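How Do You Pick a Hand for a Robot?

Your hands can do a lot of jobs. In one morning they might button a coat, crack an egg, and carry a heavy backpack. You don't have to swap them for different hands in between.

Most robots are not that lucky. A robot arm in a workshop usually ends in a tool, and the tool is made for certain kinds of work. When the tool is made for grabbing and holding, it is called a gripper. If you choose the wrong one, the robot may drop things, squash things, or miss them completely.

So how do engineers choose? They hold tests. We asked Celeste Pereyra and In-ho Yoon, who test grippers at a small company called Dallura, to explain how they do it.

The arm and the gripper

First, some words you will need.

The arm is the long part with the joints. Joints are the places where it can turn, like your shoulder, elbow, and wrist. The arm's job is to carry the gripper to the right place and point it the right way.

The gripper is on the end. Many grippers have two fingers that stay side by side and slide toward each other. These are called parallel grippers. Try it yourself: hold your two hands up flat with the palms facing each other, and bring them together on a book. That is the way a parallel gripper holds something.

The controller is the computer that tells the arm and gripper what to do. It works out how far each joint should turn, and how fast.

Cameras are the eyes. Some robots have one camera that looks at the whole work area and another one on the wrist, close to the fingers.

Practicing inside a computer

Robots are heavy and they cost a lot of money. If one bumps into a table, the table may break, or the robot may. That is one reason many tests start in a simulation.

A simulation is a pretend world inside a computer. It is a bit like a video game, but the rules are stricter. If a part weighs as much as a grape in real life, it should weigh as much as a grape in the simulation too. It should also fall like one and slide like one.

In a simulation, you can change the gripper by changing some settings. You can also start a test over as many times as you want, and you never have to pick anything up off the floor.

The task that Celeste and In-ho use is about small electrical parts. Parts like these go in a row on a board. Wires connect to them, and long covered channels called ducts keep the wires tidy. The robot's job is to pick up a small white module and put it in its place in the row.

It's a good test for grippers. The modules are little, and they sit close to other parts. A gripper with fat fingers could knock into the part next door.

Two views from the simulation:
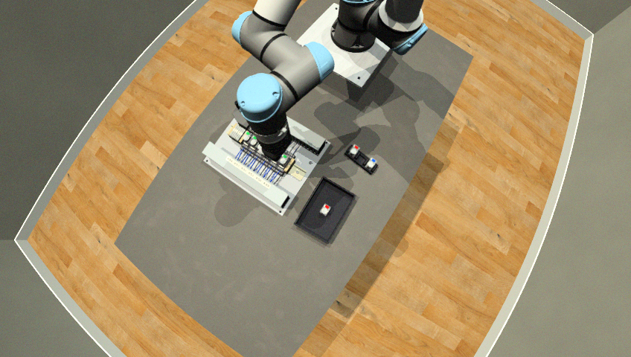
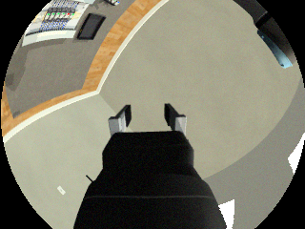 The first view shows the arm over the assembly board. The second is a round view with the open gripper up close.

Why does one view look bent?

In the round view, the edges of the floor curve. In the pretend room they belong to straight things. The bending happens when a camera sees a very wide area at once. A lens that does this is often called a fisheye lens, and a simulation can copy the way it works.

A wide view is helpful when a camera is close to the gripper. With a narrow view, the camera might see the fingers and not much else. With a wide view, the controller can also get a look at what is off to the sides.

There is a price to pay. Things near the edge of a fisheye picture look squeezed or stretched, so it is harder to tell where they are. The controller has to do some math to straighten things out. You can see a similar kind of bending at home if you look at your face in the back of a shiny spoon.

The other view is from higher up. It is better for seeing where the board and the trays are, but the arm can get in the way and hide what is under it. Many teams use both kinds of view together.

What makes a test fair?

Suppose you want to know which of two balls bounces higher. If you drop one from the roof and the other from a chair, you won't learn much. You have to drop both from the same height, onto the same ground.

It works the same way with grippers. Celeste and In-ho compared two of them, called Choo and Pladex. Choo has narrow fingers. Pladex has wider fingers with soft pads. For each try, they kept these things the same:

The arm
The controller
The board and the modules
The starting position of the arm
The time allowed for each try

Only the gripper changed. Then, if the scores were different, they could be fairly sure the gripper was the cause.

They did move the module to a new starting spot from one try to the next. But both grippers got the same list of spots. "If every module starts in the same place, you only find out about that one place," says In-ho. "We want to know what happens in the awkward corners."

The list had 1,792 tries on it for each gripper. In a real workshop that would take weeks. The computer ran them overnight.

Keeping score

A try counted as a success only if the module ended up in the right place, the right way up. Picking it up and dropping it halfway did not count. Neither did pushing it into place with a bump, even if it landed well.

Every miss went into a list, with a note about what kind of miss it was. Choo missed 43 times. Most of those were slips, where the module turned between the fingers on the way to the board. Pladex missed 113 times. It held the modules firmly, but its wide fingers often touched a neighbor when it reached the row.

Does that mean Choo is the better gripper? For this task, yes. For lifting something large and smooth, the wide pads might do much better. "People ask me which gripper is best, and I always ask what they want to pick up," says Celeste.

Back to the real world

A simulation can be wrong. Real rubber gets dusty. Real wires bend in ways that are hard to copy, and real light makes shadows and shine that can confuse a camera. Engineers call this difference the "reality gap."

So the next step is to try the same job with a real arm and real parts, slowly at first. The team uses a program called Dirkik to play back the tries from the simulation on the real robot. They picked 11 of them to begin with, including a few of the ones where Choo had slipped. The real tests are planned for April.

Try it yourself: test your own grippers

You can run a gripper test at your kitchen table. You will need:

A pair of kitchen tongs
Two pencils
A clothespin
Five small things to pick up, such as a dry bean, a coin, a cotton ball, a grape, and a building brick
An egg carton
A clock or timer
Paper for your scores

What to do:

1. Put the five things in a row next to the egg carton.
2. Pick your first gripper. Start the timer and move each thing into its own cup in the carton.
3. Stop after one minute. Write down how many made it in, and how many you dropped.
4. Put everything back in the same row and do it again with the same gripper. Do this three times.
5. Now change grippers and repeat.

Use the same hand every time. When you are finished, look at your drops. Were they all the same object? Did one gripper squash the grape?

Then try it with one eye closed. Your eyes work as a pair to judge how far away things are, and you may find that your grippers miss more often with only one camera switched on.

Words to know

Controller: the computer that tells a robot how to move.
Duct: a long channel that holds wires.
Fisheye lens: a lens that sees a very wide area and makes straight lines look curved.
Gripper: a robot tool for grabbing and holding.
Module: a small part that does one job and fits together with others.
Simulation: a pretend world in a computer, used for testing.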